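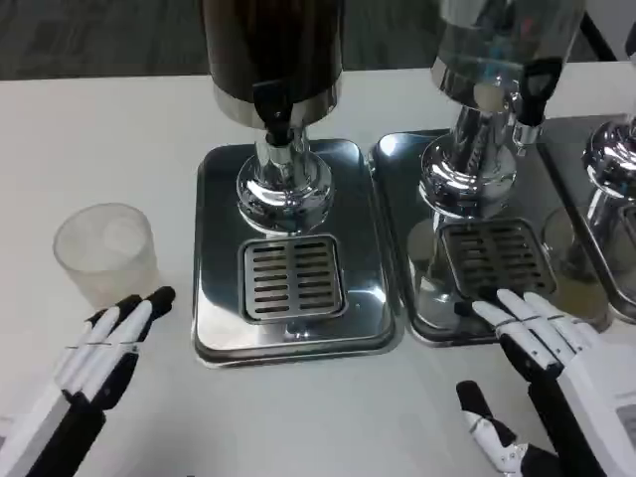
So how do you end up following a soccer team in the ninth tier of nowhere?

You go once with a neighbor, you stand in the rain, and the next thing you know you own the scarf.

At least that was how I came to Jilcombe, and I've been going to their home games for 6 seasons now. I never played past middle school and I still have to think for a second about offside, but I can tell you which end of the bleachers gets the sun in March (the parking lot end, bring a hat) and which gate sticks.

Last weekend was the cup quarterfinal against Gamage, and oh, what an afternoon! Gamage are bigger and faster than us and they brought a drum. The announcer gave the crowd as 378, the most I've ever heard him read out, and he sounded so pleased that he read it again at halftime. We went behind early on a corner that everybody watched and no one cleared, and I'll admit I started thinking about what to make for supper.
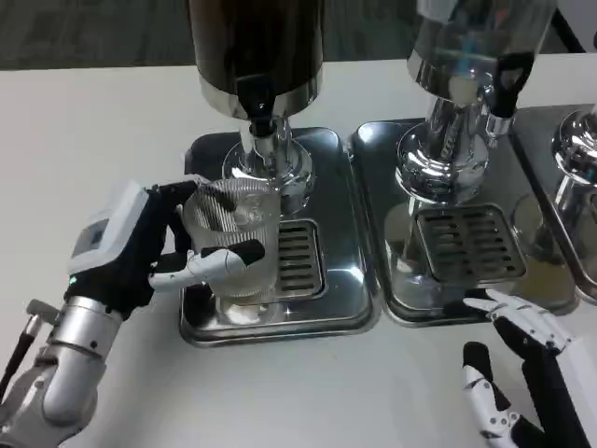 Then our number 9 got loose down the left side, cut in, and hit one low across the goalkeeper with what I'm told is her bad foot. The whole row stood up. My thermos went under the bleachers and I had to go around the back afterward to fish it out. The winner came with maybe five minutes left, a free kick that took a bounce off somebody's hip, and I don't care one bit how it looked. We won 2-1, and the drum was very quiet on its way back to the bus.

The semifinal is away at Detance, a long drive with that awful stretch of road past Evlow where the trucks crawl up the hill. I'm going anyway. Two of us are sharing a car and there's room for more if you don't mind the radio. Detance play on turf, and our girls haven't had much luck on it this year, so I'd like a good noisy bunch of us behind the goal. Leave me a comment if you want a ride, and wear something green.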